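Plusine Listings
README for the small-goods product text collection
Last updated 4/13/22

Welcome, and thank you for stopping by! Plusine Listings is a collection of product pages written for small household and pocket goods – key rings, coin pouches, folding scissors, luggage tags, bottle openers, that sort of thing. If you have ever tried to tidy up a shop catalog where every seller writes a title in a different way, you will know why we wanted a set like it. We have been putting it together in the evenings for quite a while, and we are very fond of it, warts and all.

What's in it

There are 800 listings, sorted into 22 product groups. Each listing has a title, a short blurb, a list of selling points, a price with its currency, and whatever the seller wrote about shipping and returns. The text comes from three shops that let us use their old catalogs: Tamau, Scanlon and Mitavby. Tamau is the biggest of them and also the messiest, with titles that go on and on (one of them repeats the word "portable" in every line, and we left it just as it was). Scanlon writes short, plain blurbs. Mitavby sits somewhere in the middle and has the best size information by far.

Files

listings.csv – one row per listing, UTF-8, commas, quotes around every text field
groups.csv – group number and group name
points.csv – the selling points, one per row, tied back to the listing number
photos/ – a small folder of pictures, not matched to the listings
CHANGES.txt – what we fixed and when 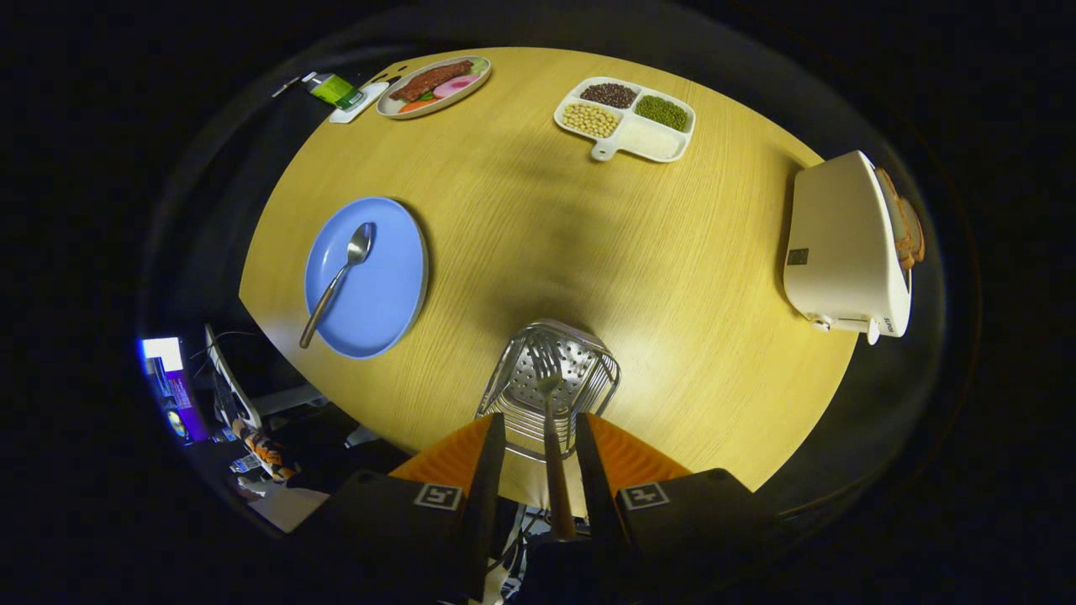

Light yellow wooden tabletop, gripper with orange pads.

How the rows were cleaned

We went gently. Extra spaces are gone, and so are broken characters where we could tell what the seller meant. Spelling mistakes stay in. So do odd phrases like "can be hold in pocket" – those are how real listings read, and a tool that only works on polished text won't be much help in a real shop. Phone numbers and seller emails have been swapped for the word REMOVED, in capitals, so please don't count that as part of the blurb.

Prices are a snapshot from November and were never updated afterward. Please don't use them to work out what anything costs today, or to compare one shop with another. Sale prices and regular prices share the same column, which we regret, but the catalogs didn't keep them apart.

Known problems

Listing numbers skip in a few places where a row was taken out. In group 18 (travel cases), 6 listings have no size at all, and we decided to leave the field blank instead of guessing. Some selling points were cut short by the shop's own software and end in three dots. Weights may be in grams or ounces, so do check the unit column before you add anything up! Colors are as the seller typed them, which means you'll meet "gray," "grey" and "space gray" as separate values.

Using it

You're welcome to use the text for study, teaching or testing a search box. If you share results, please mention Plusine Listings and the date at the top of the page. We'd rather you didn't repost the full catalogs as a live store.

If you spot a mistake, open an issue with the listing number and the column name, and paste in the line as you see it. We read them all, though it can take us a couple of weeks when things are busy.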